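Subject: Re: [hands-and-arms] five-finger hands and thin cloth, anyone?

Hi all,

Sorry for the slow answer, I've been buried in cable ties. Quoting the bits I can say something useful on:

> We're trying to pick between a plain parallel gripper and a
> five-finger hand for sheets and curtains. Our test cloth is a cotton
> bedsheet and the parallel gripper does fine as long as the edge is
> hanging free. Has anyone run the same job with fingers on both arms?
> I'd like to know how you get the second hand onto the hem once the
> first one has it, and whether the wrist camera is worth the cabling.
>
> Leonie Dunstan
> Indthorpe

Leonie, yes! That's pretty much all we did in August. We have the Brama hands on both arms and a controller from Gezer that I like a lot more than I expected to (the old one dropped commands whenever both wrists moved together, and I wasted days blaming the hands for it). The log from the sheet trials has 884 attempts in it, so I've got opinions now.

The first hand is easy. You come up from under, pinch, and close until the motor current steps up. The second hand is where the fun is. Thin cloth moves away from you when you touch it, so if you come in with the fingers already half curled you just shove the hem up and chase it. What works for us is going in wide open with the fingers spread, letting the cloth rest on them, and only then starting to curl. It looks silly and slow but it gets there way more often than any of the clever approaches I tried first.

We also had a person's shadow falling on the sheet in a lot of our runs, and I kept those in on purpose. The head camera picks up the dark shape and our old hem finder would happily decide that the bottom of a shadow was the bottom of the sheet. Now we only trust an edge if it shows up over 3 frames in a row with the arm moving, and that fixed most of it.

A few from one of the runs:
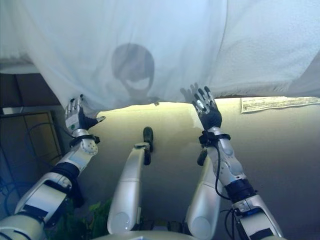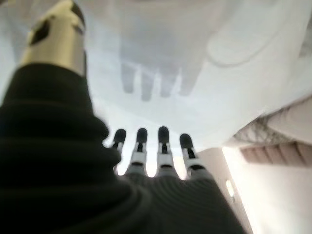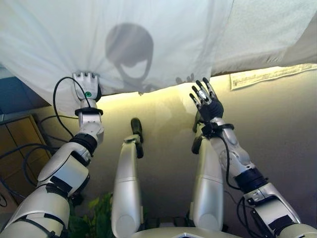 First and last are the head camera, with the left hand holding the hem and the right hand still open. The middle one is the small camera down by the hand.

On your wrist camera question, I go back and forth. You can see how much of the view the thumb eats up. It's so close that it's just a big blur down the left side, and I lose a good chunk of the picture to it. But the four fingertips against the cloth are really clear, much better than from up top, and that's the part I care about in the last bit of the reach. So I use the head camera to get near the hem and the wrist one to decide when to close. If I had to give one up it'd be the wrist camera, and I'd grumble about it for a month.

The cabling is a pain, no way around it. Ours runs down the inner side of the forearm and past the elbow with plenty of slack, and I still snagged a loop on the way up more than once. Leave more slack than you think you need, and strap it at the wrist so the pull doesn't land on the connector. I went through two connectors before I learned that one.

As for the parallel gripper, I did run one (the small Unar) on the same sheet for comparison. It's quicker on a free edge, I'll give you that, and it's a lot less to calibrate. Where it fell down was folded or doubled cloth. It'd grab both layers or neither. The fingers can be coaxed into taking one layer, though my settings for that are touchy and I wouldn't call it solved. If your job is only free edges, save yourself the money and stay with what you have.

Settings, in case you want a starting point: controller loop at 109 Hz (odd number, I know, it's what was left after the camera sync), and I give up on a grasp if the current hasn't stepped up within 3000 ms. Shorter than that and it quits while the cloth is still settling.

Does your arm let you change stiffness partway through a move? I'd love to try the open-hand approach with a softer wrist, and ours only lets me set it at the start. Happy to send the log over if you've got room for it, just tell me where to put it.

Cheers,
Me, from the bench with the plant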